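Quick one before I lose the train wifi. I promised Anwara I'd write up our house rules for hand-held gripper work, and she has asked twice now, so.

Background - we collect demos at a table, a person holding the gripper, a camera on it. For a long time the rules lived in Ľubomír's head. Then in December we threw out 75 demos in one go and he got tired of being asked.

So we wrote them down. 16 rules. Too many. Ruth cut them to a page and it reads much better.

The ones I'd keep if I could only keep a few:

Start open. Every demo begins with the fingers fully apart, nothing between them. Half-open starts were most of our rejects.

Pads checked at the start of a session and again after lunch. Any play in the linkage pins, tool goes back on the shelf. No "just one more".

Cables stay at the back. If a cord comes over the table edge into the work area, stop and move it, even mid-demo.

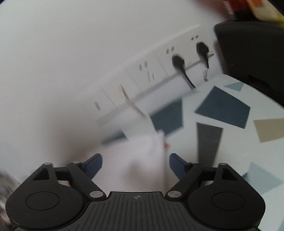
Slow down on the approach. People rush the boring bit and then go careful at the grasp, and the blur on the way in makes those first seconds hard to use. I do this myself, alot. Ruth has a habit of saying "slower" from across the room and it does work.

Log the bad ones too. Failed grasp, dropped item, wrong item, whatever. Mark it and leave it in. Gwenaël wanted them deleted and we argued over that for most of an afternoon. Still think I'm right.

One person, one tool, one session. Handing over halfway makes the log a mess.

What we don't have is a good rule for soft stuff. Cloth, bags, thin sheets. How do you even write down what counts as a finished fold? Nuala's draft says "edges meet within a finger width" - fine, but whose finger.

Target is 2,000 clean demos and we're at 499. Will post teh full page once Ruth has had another go at it. If your lab has something written for soft items, please send it, even if it's ugly.

Ok, my stop.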